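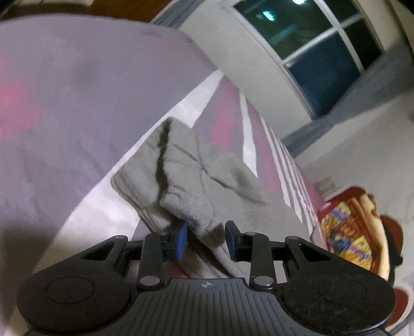

Jernlow 编辑部

《石上：Grovetti 工房石版画选》

Grovetti 工房石版画作品的第一部选集，收图106幅，正文161页，中文出版，图版说明附外文原题。大十六开，布面精装，外加护封。首印1,000册。

内容介绍

Grovetti 是一间以石版为主的版画工房。画家带着草稿来，在石头上直接作画，由工房的印工制版、试色、印刷，最后双方共同签署。这种合作方式在石版画里很常见，但留下来的资料往往只有成品，中间的试印样和废版很少有人保存。Grovetti 从建立之初就把每一版的试印样和成品放在同一个纸夹里，本书的大部分图版即来自这批纸夹。

选图以作品本身的面貌为准，不按画家的名气排列。全书既有用油性蜡笔直接画成的风景和人物，也有以稀释墨汁做出层层水痕的抽象画面，还有几组在石头上反复刮擦、磨去再画的实验作品。后者有些从未正式发行，只印过试样，此次经画家同意收入。

全书分为四个部分。

第一部分“黑”，收单色石版。石版画的黑有很多种，取决于墨的软硬、石面颗粒的粗细和纸张的吸墨程度。这一部分的图版均以双黑印刷，尽量保留原作暗部的层次。几幅夜景的暗部很深，在较强的自然光下翻看效果最好。

第二部分“套色”，收多色作品。其中三组附有分色试样，读者可以按顺序看到同一画面从第一块色版到最后一块色版的变化。分色试样原件的纸边多有套准用的十字线和印工的铅笔记号，制版时一并保留，没有修去。

第三部分“Kota 组画”，是工房规模最大的一个项目，由多位画家以同一块石头先后作画完成。每位画家印完之后，石头不完全磨平，前一幅的痕迹会淡淡地留在下一幅里。组画过去只在展览中分批展出，本书第一次把它完整地按制作先后排出。这一部分采用单面印刷，图在右页，左页只排题目和用纸。

第四部分“纸与石”，是文字部分，介绍石材的来源、磨石的步骤、酸胶液的配法和工房常用的几种手工纸。其中关于 Huỳnh 纸坊的一节写得较详细，从泡料、抄纸到上墙晾干都有记述。Huỳnh 的薄纸纤维长，湿的时候不容易断，工房多用来做裱贴石版，即把薄纸和厚的底纸在印刷时一次压合。书中有一小段专门讲裱贴时上浆的浓淡，对自己做版画的读者比较实用。

书后附作品目录、术语对照表和参考书目。目录逐条列出题名、年份、版数、用纸和色版数。年份不详的注明“未署年”，不作推测。

关于印刷

石版画的复制有一个老问题：原作的颗粒与印刷网点容易互相干扰，灰调子里会出现不该有的花纹。本书全部图版用调频网印刷，打样三轮，第二轮样张与原作在同一光源下对看过。即便如此，有两类效果仍然难以还原，一是金属墨的反光，二是裱贴纸本身微微的起伏。对这两类作品，我们在图版说明里作了注记，选购前请知悉。

图版用纸为无光涂布纸，文字部分用微黄的胶版纸，两种纸手感不同，厚薄也略有差别，合上书时从书口能看出分界。锁线装订，可以平摊。封面布料为深灰色，书名烫黑，没有另外印图。护封内面印有一幅石面的局部，可以取下展开看。

版本

普通版：布面精装，带护封，塑封出厂。

特装版：共90册，编号，书籍内容与普通版相同，另配布面函套，并附一张 Grovetti 工房为本书印制的单色石版原作。原作用 Huỳnh 薄纸裱贴，夹在无酸纸夹内，放在函套的暗袋里。编号写在版权页和原作的左下角，两处一致。特装版不能指定编号，按付款先后发出。

规格

书名：石上：Grovetti 工房石版画选
编者：Jernlow 编辑部
出版：Jernlow
开本：大十六开，竖开
装帧：布面精装，锁线
页数：161页
图版：106幅，彩色及双黑
语言：中文，图版题名附原文
出版日期：2021年6月24日
首印：1,000册，含特装版

目录

编者说明
工房与石头
一　黑
二　套色
三　Kota 组画
四　纸与石
　　选石与磨石
　　作画材料
　　酸胶液与定版
　　上墨与印刷
　　Huỳnh 纸坊
　　裱贴石版
作品目录
术语对照表
参考书目

编者说明（节选）

编这本书最费时间的是核对版数。同一幅作品，工房的登记簿、画家自己的记录和纸边上的铅笔字有时并不一致，原因多半是试印样算不算在内。本书统一以登记簿为准，试印样单独注明。遇有登记簿缺页的，再以纸边的记号补充，并在目录里用星号标出。

题名也作过一番整理。不少作品发行时没有题名，只有工房的流水号，后来在展览或图录里才被冠上名字，而且不止一个。我们保留最早见于印刷品的那一个，其余列在括号中。Kota 组画原来就没有单幅题名，书中只写次序，不另起名。

文字部分是在工房讲习材料的基础上改写的。讲习材料原为口述记录，重复之处较多，改写时作了删并，操作步骤和配比没有改动。凡涉及酸液的步骤，请在通风处进行，并先通读全节再动手。

购买与发货

普通版现货，下单后从 Jernlow 书库直接发出。特装版的函套需要手工制作，分两批发货，第二批于8月寄出，下单页会显示所属批次。普通版与特装版同时订购的，默认合并寄送，如需分开寄，请在订单备注里写明。

书较重，四角加护角后装入硬纸箱。收到后请先检查外箱，如有明显压痕或破口，请拍照后再拆，连同订单号一起发给客服。塑封破损而书本无损的，不作为退换理由；书角磕伤、缺页、倒装、图版严重脏污的，可以换书。特装版原作的纸边为手工撕边，宽窄不一，属正常情况。

图书馆和学校订购请使用机构订单表，可开具发票，可货到后付款。书店批发请另行联系发行部。

保存建议

布面不耐水，也容易沾灰，平时可用软毛刷顺着布纹轻扫，不要用湿布擦。书宜平放，上面不要压重物。特装版所附原作如需装框，请用无酸卡纸和可逆的纸铰链固定，不要用胶带，也不要整张裱死。挂放的位置避开直射阳光和潮湿的墙面。

常见问题

特装版的原作可以单独购买吗？
不可以。这一版只为本书印制，不单独发售。

书里有没有收工房以外的作品？
没有。文字部分有少量工具和石材的插图，其余图版都是在 Grovetti 印成的。

Kota 组画是否全部收入？
全部收入，包括最后一幅磨石之后的空版印样。

没有版画基础，能看懂第四部分吗？
可以。术语第一次出现时都有简短说明，书后另有对照表。

会不会有平装本？
目前没有出平装本的安排。

护封可以单独补购吗？
可以，请联系客服并提供订单号，邮费自付。

同类书目

《石版术语小册》，Jernlow，平装
《Huỳnh 纸样》，Jernlow，活页盒装，附实物纸样
《Kota 组画展览折页》，Jernlow，已售完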